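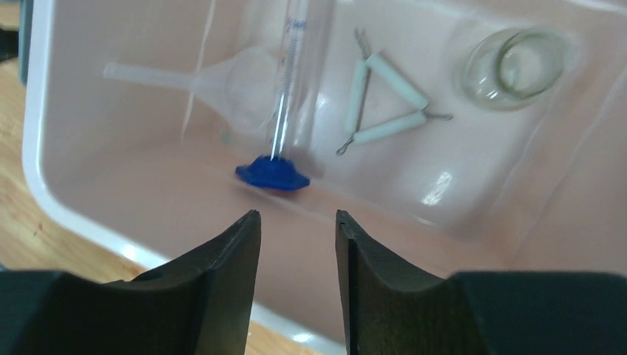 Nolus Helpdesk
Ticket 514
Subject: Volume readings don't agree between pink trays, Room 223
Site: Skolleo Upper School, science floor
Category: Teaching equipment / glassware
Priority: Normal
Opened: November
Status: Closed

Original request (Chemistry teacher, Room 223)

We use the pink trays for the salt solution practical. Each tray goes out with a glass graduated cylinder, a plastic funnel, a small beaker and a pipe clay triangle. The students measure water in the cylinder, pour it into the beaker, add the salt, and later heat a portion down to dryness with the triangle on the tripod.

For the last two classes the results have been off for some trays and fine for others. Two groups weighed their water after measuring it and got less than they should have, by more than I would put down to bad reading. When they swapped cylinders with the next bench, the problem seemed to stay with the bench. I had them repeat it and got the same thing.

The cylinders are the ones with the blue plastic foot. A couple of them also rock a little when you touch them. Could someone check whether the cylinders are faulty and whether we need to order replacements? I have the practical again with the other half of the year group and would like it sorted before then.

Reply 1 (Science support)

Thanks. Before we order anything, please answer these if you can:

Which benches had low readings?
Were the cylinders read while standing in the tray, or on the bench?
Were the students pouring straight in or using the funnel?
Was the balance the same one for all groups?

Please also keep the cylinders from those two groups apart from the others. A bit of tape with the bench name on the foot is fine. Don't put tape on the glass, it leaves glue over the markings.

Reply 2 (Chemistry teacher)

Window side, the front bench and the one behind it.

Cylinders were standing in the tray. I tell them to keep everything in the tray so that spills stay in it.

They were using the funnel. I believe most of them left it sitting in the top of the cylinder while they read it, but I wasn't watching for that.

Same balance for everybody. It was checked with the brass weight at the start of the day and was fine.

I have taped the two cylinders and put them on the prep room shelf.

Reply 3 (Science support)

Collected the two taped cylinders and took another from the cupboard to compare against. Tests done in the prep room, on the level bench, with distilled water that had been standing in the room overnight.

Test A. Filled each cylinder to the same line, read at eye level, poured into a dry beaker on the balance. All three cylinders agreed with each other and with the markings, within what you would expect from a school cylinder.

Test B. Same again, but filled through the funnel, with the funnel lifted out before reading. No change.

Test C. Filled through the funnel with the funnel left in place. On one cylinder the reading went up slightly after a minute because water was still running down the stem. If a student fills to the line and then walks away, they come back to too much water, so this gives a high weight. It doesn't explain your low ones. Still worth telling the students to take the funnel out.

Test D. Checked the feet. One of the taped cylinders has a foot that turns on the glass if you twist it. It doesn't come off. The glass itself is sound, no chips at the base or the lip.

So the cylinders measure correctly. The loose foot is a separate fault and I've put it down as such. I will come up to the room next and try it on the actual benches.

Reply 4 (Chemistry teacher)

All right. I'd have sworn it was the cylinders. The room is free after lunch any day except when the after-school club sets up early.

Reply 5 (Science support)

Went up to 223 with two trays, the good cylinder and one of the taped ones, and the small level from the toolbox.

Benches. All level as far as the small level can show, including the window side.

Trays. This is where I found something. Both trays from the window side rock on the bench. Turned over, the floor of each one has a bulge, only slight, roughly in the middle. You don't notice it looking in from the top. A cylinder standing near the center is straight. A cylinder standing toward the side leans toward the rim.

With the cylinder leaning, the water surface is still flat but it cuts across the lines at an angle, so you get one reading on the high side and another on the low side. The students on those benches sit so that they mostly look at it from the same side. I filled the cylinder to the line as seen from a student's chair and weighed the water. It came out low. Did it again with the tray turned end for end and it came out high.

Put the same cylinder on the bare bench, same chair, same line. Weight was right.

So the readings go with the tray and the seat. That fits with the fault staying put when the groups swapped cylinders.

I can't say for certain what bent the trays. The two bad ones were at the bottom of the stack next to the drying cabinet, and I have had other plastic go out of shape there. The ones higher in the stack sit flat.

Reply 6 (Chemistry teacher)

That makes sense. Those two benches always take the bottom trays because they come up last. Can the trays be flattened, or do we throw them out?

Reply 7 (Science support)

I tried the mildest thing first. Trays face down on the bench, warm water from the tap in a large tub set on top, left to cool. No difference on one tray. The other is a little better but still rocks. I don't want to go hotter because the rims will likely go next.

Proposal:

Take the two bent trays out of use for measuring. They are fine for carrying clamps and tubing, so they go to the general store, marked underneath with an X.
Order two replacement trays from Scanlon, same size so they still stack.
Move the stack away from the drying cabinet, to the low shelf under the window in the prep room.
Repair or replace the loose foot.

Until the new trays come, those benches can measure on the bench top with a paper towel under the cylinder, folded once and flat.

Reply 8 (Chemistry teacher)

Agreed to all of it. While you have the trays out, could you look at the pipe clay triangles as well? Some of them have wire ends sticking out past the tubes and one student had a scratch from it. I also had a crucible sit crooked on one. I don't know whether that should be a new ticket.

Reply 9 (Science support)

I'll keep it on this one since it's the same trays.

Went through all the triangles. The wire ends are normal, that is how they are made, the wires are twisted together at the corners and the tails are what is left over. On a tripod the tails help, they are what you bend down to keep the triangle from sliding. In the tray they do catch fingers. I've bent the sharpest ones back on themselves with pliers. I didn't cut any, as the twist can open up if it's cut too short.

The crooked crucible: one triangle had a corner twist that had worked loose, so one tube sat lower than the other two. Tightened it with a half turn. Tubes not cracked. Tested with an empty crucible on the tripod and it sits level. If it loosens again after heating, please send it down and I'll replace it.

Two triangles had cracked tubes and have been thrown out. Replaced from the drawer.

Please remind students that triangles go back in the tray only after they are cold. There is a small brown mark on the floor of one tray that I think came from a hot one. Easy to do, a hot triangle looks the same as a cold one.

Reply 10 (Science support)

Update on the order. Scanlon has the trays but not in pink until after the break. They offered the same tray in gray. I asked for the pink, since the gray ones are used for biology and they'd be taken within a week.

Foot: the cylinder with the turning foot has had its foot swapped with one from a cylinder that broke last year. It's a tight fit, pushed on by hand with a cloth around the glass. Stands straight and doesn't turn. It's back in circulation.

Reply 11 (Chemistry teacher)

Ran the practical with the second half of the year group. Window benches measured on the bench top, everybody else in the tray. Funnels out before reading. Weights were all where they should be, apart from one group who had used the wrong line and knew it.

A few of the groups asked why they couldn't just do it all on the bench. I may go over to that for everyone and keep the tray for carrying. We'd need something for the spills.

Reply 12 (Science support)

Up to you. The flat trays are fine to measure in as long as the cylinder is standing properly on its foot. If you go to the bench top, I can put a roll of blue towel at each end of the room.

I've added this to the tray card in the prep room:

Check tray does not rock before it goes out.
Cylinder upright, foot flat on the tray floor, nothing under it.
Funnel on its side, not in the cylinder.
Triangle flat, cold, wire ends bent in.
Beaker dry, right way up.
Don't stack trays by the drying cabinet.

Reply 13 (Chemistry teacher)

Towel rolls please, yes. Happy for this to be closed once the order is confirmed. The card mentions the beaker being dry – could you add the same for the cylinder? We had one go out with water left in the bottom and it is hard to see with the blue foot.

Reply 14 (Science support)

Added. Order confirmed by Scanlon, delivery to the Vidusico building entrance as the main gate is shut over the break. Towel rolls are in 223, one by the door and one by the sink. The new trays will be checked for rocking when they are unpacked, and if they aren't flat I'll reopen this ticket.

Closed Sat 22 December

Resolution: Bent trays on two benches. Cylinders tested and correct. One foot replaced, one triangle tightened, two triangles discarded.
Parts outstanding: Two pink trays, on order.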